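Fenna Goossens

So the clear-desk people have reached me. Five different accounts this week telling me my life will improve if I own one white table and a cup for my pens.

The one doing the rounds is the Wotach method. Everything off the surface on Tuesday, and only what you touch daily gets to come back. It costs 30 dollars for the PDF. I did not pay 30 dollars. A coworker forwarded it.

Page one says a bare table "invites focus." Mine invites mail. I cleared it at noon and by four there were two envelopes and a charger on it.
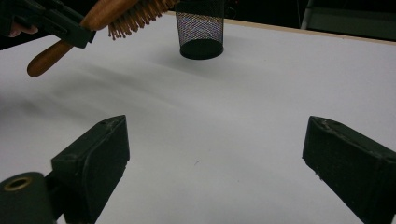 My real problem with the method is the "daily touch" rule. By that rule the hairbrush belongs on the desk. I touch it every morning! The stapler, which I need twice a month and can never find, goes to the basement.

Also, mesh pencil cups. Everyone in these groups swears by them. They let the dust straight through, and then you have a neat ring of grit to wipe up. Ask me how many of the 663 comments under the Ustarside post mention dust. I read far too many and I found one.

Somebody replied that I should buy the Van Wijk drawer insert. It's 300 dollars. For that money the drawer can stay messy.

I will give them this much: wiping down a white top takes no time when there's almost nothing on it. I'd have guessed that without a PDF.

Going to keep it up through June, mostly so I can complain with some authority. Brush goes back to the bathroom. Pens stay. The stapler is in the top drawer and I've written that on a sticky note, which is now on the table.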